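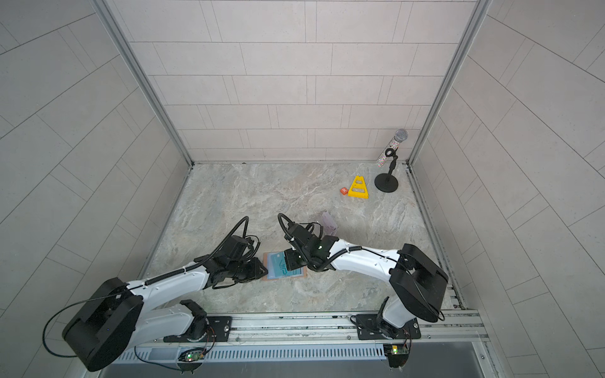

Seltville bench notes: the VIP pass, both arms

January 2, 2022
by Thảo Châu
2 comments | 0 shares

First proper session since the break and I got far more done than I had any right to. The card handover is ALIVE. It's clumsy and it's slow and I love it.

For whoever picks this up next: we're still on the Backstage round for the Nassar Cup. Props in now are the VIP card, the rhinestone mic in its stand, the yellow A-frame sign, the little orange-red cube and the pale lavender see-through one. The round wants the card passed from one arm to the other over the middle of the floor, then the mic, then tidying the small stuff. I only worked on the card today. Everything else stayed behind it on purpose, so the planner has something to avoid.

Start-up

Powered up left first, then right. If you do it the other way round the Skovix controller still swaps the names over and you get the left arm answering to "right", which is very funny for a few seconds and then rather alarming. I've stuck the order on a bit of tape by the keyboard. Homed both, jogged each gripper open and closed, checked the coiled cables through the full wrist turn. The left one had a twist in it that I don't like. I unplugged, let it hang and turned the wrist back by hand, and it's been well behaved ever since. Please look at it before each run all the same.

The delay, found at last

You'll remember that in November both arms were reaching the meeting point at different times, and we blamed the planner, and I spent an entire evening rewriting the planner. Sorry, planner! It was the wait I'd left in the left arm's script from the very first demo, 700 ms, sitting there in plain sight under a comment saying "remove later". I took it down to 200 ms and the two of them now come in together. I did try zero as well. At zero the right arm closes before the left has settled and the card gets nudged round, so 200 it is for now.

I read through 2,000 lines of log to find that. Next time I'm searching for the word "wait" before I do anything clever.

Picking up the card

It's harder than the mic, which surprised me. The mic stands up and offers itself to you. The card lies flat on the floor and there's nothing to get hold of, and the jaws just tap the top and skate off. What I tried, in order:

a) Straight down, jaws either side. Too wide. We knew this really.

b) Jaws tilted, one tip sliding under the long edge. Works if the edge is lifted even slightly. With it flat on the floor the tip pushes the card along in front of it, and it goes quite a distance, very smoothly, like a curling stone. Good fun to watch.

c) One gripper holding the card still while the other gets a tip under. This is the one! The right arm comes in from its side with the jaws angled down and rests on the printed face, close to the lettering. The left works at the free edge. As soon as there's a bit of lift, left closes, right lets go and backs off, and then it can come round and take the card properly.

The cardboard backing helps a lot with (c). I had a go with a bare bit of thin card cut to the same shape and it bent instead of lifting. So please don't peel the backing off to make it look neater, Bruver people, I know you want to.

How hard to press is still guesswork. Too light and the card creeps, too hard and the right arm throws its current warning and stops, and then the left carries on on its own as if nothing had happened. That last part bothers me more than the warning does. If one stops they should both stop. I've put it at the top of the list.

Notes on the gap

When the grippers face each other over the card there's hardly any room between them. I kept my hand near the stop button for every one of those. I'd like a proper keep-out zone in the software, something that follows the left gripper about so the right can't wander into it, and the same the other way. At the moment all we've got is me watching and some waypoints I chose by eye. They're good waypoints! But if anybody shifts a base plate along the rail they'll be wrong, and you won't find out gently.

So: do NOT loosen the base plates without writing it in here. If you need to, measure the spacing first, put the number on this page, and redo the handover waypoints from scratch before running anything at full speed.

The floor

Marble pattern is causing trouble for the vision side. The tracker finds the blue face of the card nearly every time, and the yellow sign is no bother whatsoever, you could find that sign from the car park. The lavender thing is another matter. It lets the floor show through and the tracker loses it, finds it, decides it's in two places. Same with the mic, a bit, when the light catches the rhinestones and it turns into a lot of tiny bright dots. I haven't touched the thresholds. I wondered about tracking the round black base of the stand in place of the mic itself, and working out where the mic is from that. Opinions welcome, write them underneath.

I'm not keen on covering the floor with plain paper. The rules say we use the enclosure as supplied, and I'd rather we got it working on the pattern than practised on something easier.

Things I broke

The gripper test script, by tidying it. Restored the old copy. The tidy version is in the folder with my name on if anyone fancies spotting the mistake.

Also the left arm's speed setting went back to default after the restart and I only noticed when it moved. It isn't being saved. Set it by hand each time until we've sorted out why.

To do

- both arms stop when either stops (me, first thing)
- save the speed setting
- keep-out zone round each gripper
- repeat (c) with the card turned the other way up the floor, then at an angle
- write down the pressing force once we trust it
- try the mic pick with the tracker looking at the stand base
- tidy the loop of thin cable at the left shoulder, it hangs out to the side and I worry about it on the wide swings
- cube and lavender thing after all that, no rush

Last run before I packed up: left got under the edge first go, lifted, right came round and closed on it, left opened. The card went from one to the other and stayed there. I did a small dance. Then I ran it again with the same settings and it dropped it. Log for both is saved under today's folder, good run first, and I want to compare the wrist angles before we change anything else.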